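About Monelberg Textile Care

Monelberg cleans, inspects and folds reusable cloths for workshops, print rooms, training kitchens and small paint contractors.

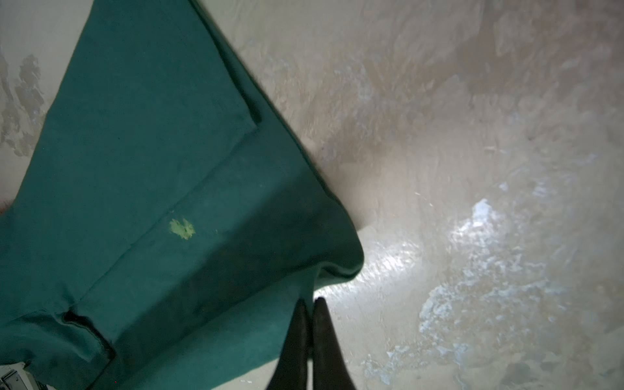 A customer review asks why a cloth with a pale mark still on it should be counted as clean. The reviewer, unnamed, had opened a returned bundle, found an old spot near the middle of one cloth and assumed the bundle had skipped the wash. The question comes up often enough that most of this page deals with it.

What we mean by clean

We separate three things that customers tend to group together: soil, residue and staining. Soil is loose or greasy matter that a wash should remove. Residue is material that has bonded to the surface of the fibers, such as dried paint, filler or glue. Staining is a color change in the fiber itself.

A cloth leaves Monelberg with no soil. It may leave with staining. Residue is judged by touch: if the patch is flat, flexible and does not transfer to a white test cloth under firm pressure, the cloth stays in use. If the patch is stiff or has a raised edge, the cloth is downgraded or withdrawn, as a hard spot can scratch a varnished or polished surface.

Customers who need cloths without visible marks can ask for Grade A only. The price per bundle is higher and the withdrawal rate is higher too.

Grades

Grade A: no visible marks, hems intact, full size.
Grade B: flat marks permitted, hems intact, full size.
Grade C: marks permitted, one repaired hem permitted. Supplied for floor work and spill control.
Withdrawn: stiff residue, open seams, thin areas, or any contact with a substance on our exclusion list.

Withdrawn cloths are cut down for padding where the fabric allows. The remainder goes to a fiber recycler.

How a cloth is handled

Incoming bundles are opened on the sorting bench and shaken out one cloth at a time. Folds and rolled edges are opened by hand. Grit collects in them, and a fold that goes into the wash closed usually comes out closed, with the grit still inside.

Cloths are then sorted by pile and by color. Soft-pile cloths are washed apart from flat weaves, which shed less and tolerate a hotter cycle. Darker colors are kept together. No fabric softener is used at any stage – it coats the fibers and reduces absorbency.

Drying is done at low heat. Inspection follows drying, never before, since a damp cloth hides both thin areas and light residue. Each cloth is laid flat, checked on one side, turned and checked on the other. Hems are run between thumb and finger along the full length.

Folding

Our standard fold is lengthwise once, then across twice, with the hems inside. It gives a bundle with one closed edge facing out, so a cloth can be pulled from the stack without disturbing the one under it. A diagonal drape over a rail or bench edge is fine during a job but leaves a long crease if the cloth is stored that way. The crease does no harm to the fabric. It does make the next fold uneven, and uneven cloths make bundles that lean.

A standard bundle holds 10 cloths. The Leiva rack, which we supply on loan, holds 21 bundles on open shelves. Customers with limited wall space can take the Clomelik bin instead. It has a lid and a lift-out liner, and it is meant for used cloths only. Clean cloths stored in a closed bin pick up odor.

The workshop

Monelberg operates from a single building on the Voron trading estate. Sorting and inspection are at the front, where the daylight is better. Washing and drying are at the rear, with a wall between the two areas to keep lint off inspected stock. We have been in the building for 23 years and currently serve 238 accounts, most of them on a weekly exchange. The washing line is shut down each January for maintenance, and exchanges in that month are met from reserve stock.

What we do not accept

Cloths that have been used with linseed oil or other self-heating finishes must not be placed in a bin or a return bag. They can ignite when bunched together. Contact the workshop before returning them – separate containers are available. We also do not accept cloths used with solvents, pesticides or clinical waste.

Returns and queries

If a cloth does not match the grade on its bundle label, return it with the next exchange and keep the label with it. We credit the cloth and check the rest of the batch. Marks on Grade B and Grade C cloths are not treated as faults unless they are stiff or transfer in use.

Page last revised 18 Jun 2023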